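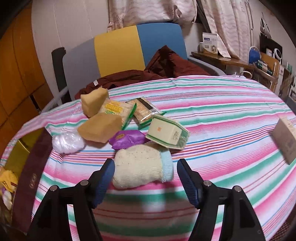

Search this journal Enter keywords Go
Home Current Issue Archive Submit Contact

4. What households keep, and where they keep it

4.1 The good cloth and the everyday cloth

We began this part of the study expecting to write mostly about washing. The questionnaire that went out to Stanen and Rallcombe in July was built around laundry habits, and of the 2,093 replies that came back, nearly all had been filled in faithfully down to the last question on rinsing. But the open box at the end, which we had added almost as an afterthought, was where people really talked to us, and what they wanted to talk about was storage. They told us which cupboard, which shelf, whose grandmother's chest, and what must never be put on top of what. We have tried to do justice to those answers in this section, and we ask the reader's patience if it wanders a little, as the answers did.

The plainest pattern is the split between the good cloth and the everyday cloth. Almost every household that wrote at length kept the two apart, and many felt strongly about it. The good cloth was usually white or close to it, was folded in thirds, and came out for guests. The everyday cloth was nearly always colored. Stripes were mentioned more often than any other pattern, and fondly: one respondent in Rallcombe wrote that "a stripe forgives you," by which she meant that a tea stain on a stripe could wait until wash day. Figure 2 shows a cloth of this general type, with bands of white, pink, green, blue, orange, purple and dark red. Several respondents described something very like it when asked to name the cloth they would miss most, and we were a little surprised to find that the good cloth hardly ever won that question.

It would be easy to read this as a simple matter of use, with the cloth handled most becoming the cloth loved most. We think there is some truth in that. Still, the everyday cloth was also the one most likely to have been made or bought by somebody the respondent could name, and in the Botside district of Stanen, where the old weaving sheds stood, people often knew the shed it had come from. A cloth that lives on the bed in winter and on the table in summer gathers a good deal of family history, and the letters we received were full of it – christenings, card games, a long quarrel over who had scorched the corner.

4.2 Knitted things and the problem of pairs

Small knitted goods gave our respondents far more trouble than large flat ones. A blanket has an obvious home. A sock or a glove has to be kept with its partner, and each family had its own way of managing this, generally taught by whoever ran the laundry when the respondent was a child. Folding one cuff down over the other was the common method in Stanen. In Rallcombe the favored way was to lay the two flat and fold them over once, with no turning of the cuff, on the grounds that turning ruins the stretch. We heard this said with great confidence by people who had never tried the other way, and the reverse with equal confidence from Stanen.

To look more closely at these habits we asked 400 households to keep a short diary of sorting and putting away, using the printed booklet from the earlier Tanoli study with only small changes to the wording. The booklet asked where the sorting was done, and the answers cheered us. Very few people used a purpose-made surface. They sorted on the bed, on the table, on the ironing blanket, on the back of the sofa, and they tended to use the same spot every time and to be put out when someone else had left things there. Color mattered more than we had guessed. A number of diarists wrote that pale wool was easier to sort on a bright cloth, and darks on a plain sheet, and that they had arranged matters accordingly without ever quite deciding to.

Single items, those whose partner had gone missing, were rarely thrown out. The usual holding place was a drawer, and the usual stay in it was long. One diarist had kept a child's mitten through 9 winters and 2 changes of address. We coded such items as "waiting" in the tables that follow, which was the word the diarists themselves used most often, and we have kept them separate from goods set aside for mending.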